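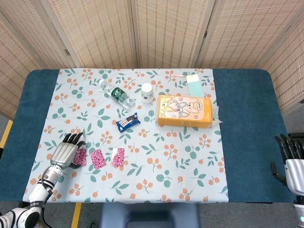
4.2 Regeln für die Arbeit am Tisch

Ich gebe zu, dass ich die ersten Regeln für unsere Tischversuche auf die Rückseite eines Lieferscheins geschrieben habe. Es waren vier Zeilen, und zwei davon hat Pirmin Stöckli noch am selben Nachmittag durchgestrichen (zu Recht!). Was jetzt als Brurkmont-Regelblatt in der Gruppe hängt, ist die sechste Fassung, und sie wird sicher nicht die letzte sein.

Fangen wir mit den Händen an. Vor jedem Durchgang müssen beide Hände vollständig im Steuerprogramm angemeldet sein, auch wenn die Aufgabe nur eine davon braucht. Das klingt pingelig, aber eine Hand, die bloß am Rand herumsteht, gehört eben trotzdem zum Arbeitsraum. Abbildung 7 zeigt den Fall ganz gut: Die linke Hand ist mit den Fingern bei den kleinen gemusterten Karten, die rechte hält sich mit gekrümmten Fingern an der anderen Tischseite auf. Für uns gelten da beide als aktiv, und solange das so ist, greift kein Mensch über die Tischkante.

Abbildung 7: Zweihändiger Aufbau mit Alltagsgegenständen auf gemusterter Tischdecke. Links die Karten, weiter hinten Flasche, Pappbecher und Taschentuchbox.

Dann die Gegenstände. Delali Dankwa wollte anfangs nur Dinge mit fester Form zulassen, ich wollte alles. Herausgekommen ist ein Kompromiss, mit dem ich inzwischen richtig gut leben kann: Pro Aufbau sind flache, leichte und nachgiebige Teile erlaubt, sie müssen aber mit ihrer Ausgangslage im Protokoll stehen. Eine liegende Flasche wird also als liegend eingetragen und nicht schnell noch hingestellt, weil es ordentlicher aussieht. Das gilt auch für Kleinkram wie das Snackpäckchen oder was sonst in kleinen Packungen auf die Decke kommt.

Apropos Decke: Über die haben wir am längsten gestritten. Ein Muster mit Blättern und Beeren macht der Objekterkennung das Leben schwerer, und genau deshalb mag ich es. Die Regel lautet jetzt, dass Unterlage und Hintergrund innerhalb einer Serie gleich bleiben und ein Wechsel eine neue Seriennummer bekommt. Der Paravent hinter dem Tisch zählt mit. Polyxeni Psarras hat dafür ein eigenes Feld im Formular durchgesetzt, und seitdem suche ich deutlich weniger in alten Notizen herum.

Von 3.427 protokollierten Durchgängen erfüllten 2.877 alle Punkte des Regelblatts. Beim Rest fehlte meistens die Ausgangslage, seltener die Angabe zur Unterlage. Wir haben diese Durchgänge behalten, aber markiert, und in die Auswertung in Abschnitt 5 gehen sie nicht ein. Saturnino Soler hätte sie lieber gelöscht. Darüber reden wir im Dezember noch einmal, wenn die Daten aus Poltlow dazukommen.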